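Visit report: Wegener manipulation lab, December 2024

The visit lasted half a day and covered one project, a language-conditioned pushing study that the lab runs under the name Pistia. Our interest was in the data side. We are planning a smaller study of the same kind and wanted to see how the episodes are recorded, cut and labeled.

The task is tabletop rearrangement by pushing. The arm carries a straight rod and has no means of grasping. An operator moves the rod tip in the plane while the blocks are pushed into whatever layout the operator likes, with no goal given in advance. Afterward, annotators mark short segments of the recording and write an instruction that fits each one, such as "move the red star toward the heart." The lab calls this hindsight labeling. It gives several instructions per recording and spares the operator from stopping to read prompts.

The set on the station we watched consisted of stars, a heart, cylinders, a cube and a triangular prism. Color and shape overlap on purpose, so that "the green one" is ambiguous and the annotator has to name the shape as well.

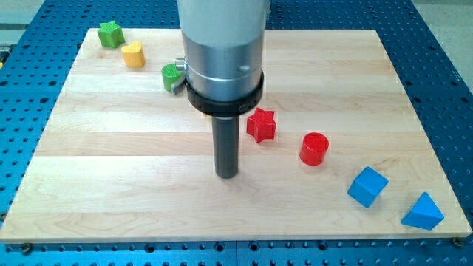
Pushing station with rod tool, maple board and colored blocks.

The current data set holds 653 recordings, from which 1,771 labeled segments have been cut. Segments that overlap are kept. The policy takes camera images and a sentence and outputs a displacement of the rod tip in the plane; height is fixed by the controller. Training is plain behavior cloning.

Results were shown for 225 test instructions. Two findings were relevant to us. Errors in contact direction were more common than errors in choosing the block, and cylinders were the worst case, as a slightly off-center push makes them slide off the rod. Rewording an instruction had little effect on success as long as color and shape were both present. When only the color was given, the policy tended to go for the nearest block of that color.

Labeling is done in Dullow, an in-house tool. It stores text and segment limits separately from the video, and the export is a flat table. We asked for a copy of the format description and have received it. Open points on our side are the control rate and the rule for discarding segments in which no block moves.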